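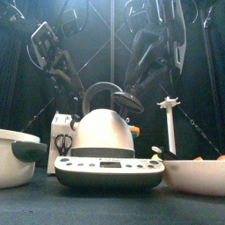
台面小家电与刀具、锅具的摆放及清洁步骤

适用范围:深色台面,配白色或浅色器具,包括煮锅、刀座、带控制底座的电热水壶、立式餐具架和浅碗。深色台面容易显出水渍和指纹,浅色器具容易显出油点,两者需分开处理,抹布不可混用。

准备物品
超细纤维布两块(一干一湿)
中性洗洁精
食用柠檬酸
软毛小刷

一、清空与断电
1. 拔下水壶底座的电源插头,将壶体从底座上取下,倒净余水。
2. 刀座内的剪刀和刀具逐件取出,平放在毛巾上,刃口朝同一方向。
3. 其余器具移到水槽一侧。

二、台面
先用湿布沿一个方向擦拭,再用干布收水。不要画圈,深灰色表面在侧光下会留下圈痕。顽固油渍滴少量洗洁精,静置5分钟后擦除。台面未干透之前不要放回底座。

三、水壶
壶体除垢:加水1,000毫升,放入柠檬酸一平匙,烧开后断电静置,倒掉后清水再烧一遍。水垢较厚时重复一次。
底座清洁:底座不得浸水或冲洗。按键缝隙用干的软毛刷清理,显示窗用拧干的湿布轻擦。Flodlow一类带按键的底座,擦拭前务必确认已断电,以免误触加热。
壶体外侧:哑光表面禁用钢丝球和去污粉。

四、刀座与剪刀
刀座倒置,轻拍底部倒出碎屑,插槽用小刷逐个刷过,倒扣晾干。剪刀可拆的先拆开清洗,轴部擦干后再合拢。放回时刀尖朝下,手柄留在外面。

五、煮锅
侧柄与锅身的接缝处最容易积油,用小刷蘸洗洁精刷洗。卷边锅沿的下方也要擦到。锅底擦干后再上台面,否则会留下水圈。

六、归位
1. 水壶放在靠近插座的位置,壶嘴避开墙面和吊柜,蒸汽会使柜板起鼓。
2. 刀座放在壶的后侧或旁侧,不要放在台面前沿。
3. 煮锅放在一端,手柄不要伸出台面。
4. 餐具架较高,重心不稳的型号底部可加防滑垫。Zundari的硅胶垫可裁剪,按底座外形缩小一圈即可。
5. 浅碗放在餐具架旁,用来搁置用过的汤匙。

维护周期
台面每日擦拭。刀座每周清理一次。水壶按当地水质处理,硬水地区每月除垢一次,软水地区每季度一次。

注意:柠檬酸不要与含氯清洁剂同时使用。石材台面沾到柠檬酸溶液应立即用清水擦净。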